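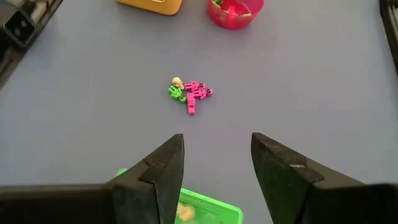 Will anyone on the sorting benches lose hours when the second arm starts?
Rostered hours stay as they are until the end of December, and any change after that has to come back to this meeting first.

The question was put by Erlinda Lumbao before the agenda was opened and the answer was given by Wilma Tosh. Both asked for it to go at the top of the minutes.

Workplace Consultation Meeting, Mirnville Returns Centre
Held 12 Feb 2026, upstairs lunch room, 2.00 pm
Chair: Wilma Tosh (site manager)
Staff representative: Erlinda Lumbao (small parts benches)
Also present: day shift and afternoon shift leads, maintenance, one person from Irmont by phone
Apologies: payroll

1. Previous minutes
Accepted with one correction. The new mats were for benches 3 and 4, not 4 and 5.

2. Small parts arm
Maintenance reported that the arm on bench 2 has been picking small plastic toy parts. Last week it handled 433 picks on day shift, of which 291 needed no help from the operator. The rest were dropped, missed or picked up two at a time. Parts that lie across each other are still the main trouble, skeleton pieces especially. Single pieces with clear space on either side go well.
Irmont said an update to the grasp settings is due next month. The shift leads asked that it not be loaded in the middle of a shift, as happened last time. Agreed.
Erlinda asked who is responsible for a wrong sort when the arm made the pick. Wilma said it is logged against the bench and does not go on a person's record. Erlinda asked for that in writing.
Action: Wilma to issue a written note to all bench staff.

3. Changes to the bench job
Staff on bench 2 say the work is easier on the wrists but harder to stay alert for. Most of the shift is now spent watching, clearing mis-picks and resetting. Two people said they would sooner sort by hand for part of the day.
The meeting discussed rotation. Day shift lead proposed 50 minutes at the arm, then a swap to a hand bench. Afternoon shift lead was concerned about handover at each swap, as the person coming on does not know which parts have been left for hand sorting. A whiteboard beside the bench was suggested.
Agreed to try rotation on both shifts for four weeks.
Action: shift leads to draw up rosters. Maintenance to put up the whiteboard.

4. Training and pay grade
11 staff have finished the Olora operator module. Afternoon shift has had fewer places than day shift because the sessions are held in the morning. Erlinda asked for at least one session after 3 pm, paid at the normal rate with no need to swap shifts. Wilma agreed to this.
Erlinda also asked whether operators who reset the arm should be paid at the higher grade. Wilma said she could not answer today. Erlinda said this had been the reply in December as well and asked for that to be minuted.
Action: Wilma to bring a reply from head office to the next meeting.

5. Safety
One report since the last meeting. An operator reached in to move a piece while the arm was paused, and it started again sooner than expected. No injury. Maintenance has lengthened the restart delay and will add a second button press before it moves.
Staff were reminded to use the stop button and not the pause when putting hands on the bench. Erlinda said the stop button is too far away for anyone working left-handed. Maintenance to look at a second one.
Action: maintenance to price a second stop button.

6. Second arm, bench 5
Delivery from the Tan warehouse has been put back. No new date yet. The power point at bench 5 is done. Staff on that bench asked to be shown the layout before anything is bolted down, and in particular where the full tubs will go, as the aisle is already tight for the trolley.
Action: maintenance to mark out the layout in tape and leave it for a week.

7. Other business
The lunch room microwave has been replaced. Lockers for new starters are still short.
Noise from the compressor near the afternoon break area was raised again. Maintenance to check the housing.

Meeting closed 3.10 pm. Next meeting after the rotation trial, date to go on the noticeboard.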